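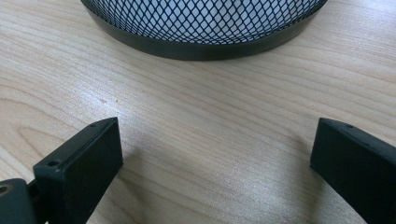 Foro Escritorio y Oficina en Casa > Organización > Botes de malla metálica: ¿rayan la mesa?

marga_tel
Buenas. Tengo en la mesa uno de esos botes redondos de malla negra, con el aro liso abajo, y quería saber si a la larga marca la madera. La mesa es clara, con la veta bastante visible, y me costó encontrarla de ese tono. Ahora meto ahí bolígrafos, tijeras, una regla y dos rollos de cinta, así que pesa. Lo arrastro varias veces al día porque comparto mesa con mi hijo. ¿Le pongo algo debajo o lo dejo como está?

Trostis
Ponle fieltro. El aro de esos botes suele ser chapa doblada y pintada, y cuando se va la pintura del canto queda el metal al aire. A mí me dejó dos arcos en una mesa de haya barnizada. Se ven solo a contraluz, pero se ven.

pelayo_r
Yo tengo uno desde hace 14 años y no ha rayado nada. Depende del acabado de la mesa. Si es barniz duro aguanta; si es aceite o cera, lo marca todo, hasta una taza. ¿Qué lleva la tuya?

marga_tel
No lo sé seguro. Es de una tienda de muebles que cerró, Drimulel, y en la etiqueta solo ponía "acabado natural". Brilla un poco cuando le da la luz de frente.

pelayo_r
Prueba con una gota de agua en la parte de abajo del tablero. Si se queda en bola, hay barniz o un aceite reciente. Si la absorbe y oscurece, no lleva casi nada. Y mira que la cara de abajo esté acabada igual que la de arriba, que muchas veces la dejan sin tratar.

Brahim Lahlou
El fieltro adhesivo en un aro tan estrecho no aguanta. Lo he puesto tres veces y las tres se ha despegado por los lados. Además recoge arenilla, y la arenilla es lo que raya, más que el metal. Yo uso un disco de corcho de dos milímetros recortado a la medida, suelto, sin pegar. El bote se levanta, el corcho se queda en su sitio.

Trostis
A mí el fieltro me dura. Hay que desengrasar el aro con alcohol antes de pegarlo y dejarlo boca abajo una noche con peso encima. Y cambiarlo cada año, claro. El corcho suelto no sirve si ella arrastra el bote - se va a quedar a medio camino.

Brahim Lahlou
Pues que no lo arrastre. Esos botes se cogen con una mano.

nuria_caja
Yo quitaría el bote. Los de malla acumulan polvo en todos los rombos y limpiarlos es un suplicio. Tenía dos y los cambié por uno de cerámica.

pelayo_r
La cerámica con la base sin esmaltar raya bastante más que la chapa. En cuanto al polvo: brocha seca de pintor y luego agua tibia con jabón en la ducha. Se seca enseguida con el secador y no hay que meterse agujero por agujero.

nuria_caja
El mío va esmaltado por debajo y no he tenido problema. Lo del secador no lo había probado.

stelmakh_taller
Otra opción es burlete de goma fino, en U, encajado en el aro. Tiene que ser silicona, la goma negra normal mancha las maderas claras con el tiempo. Deja un cerco gris que luego no sale si no lijas. En el taller hemos lijado más de un tablero por culpa de las patitas de goma de una impresora.

marga_tel
Gracias a todos. He hecho lo de la gota y se queda en bola, así que supongo que lleva barniz. Pasando el dedo por el aro he notado una rebaba pequeña en la junta de la chapa. ¿Eso se puede lijar?

stelmakh_taller
Sí. Lija al agua de grano fino, poco rato, solo en la rebaba, y un toque de esmalte negro mate para que no se oxide. Hazlo lejos de la mesa.

Trostis
Y después el fieltro.

Brahim Lahlou
O el corcho.

marga_tel
Tengo corcho de un salvamanteles viejo, empiezo por ahí. Si se mueve mucho compro la silicona.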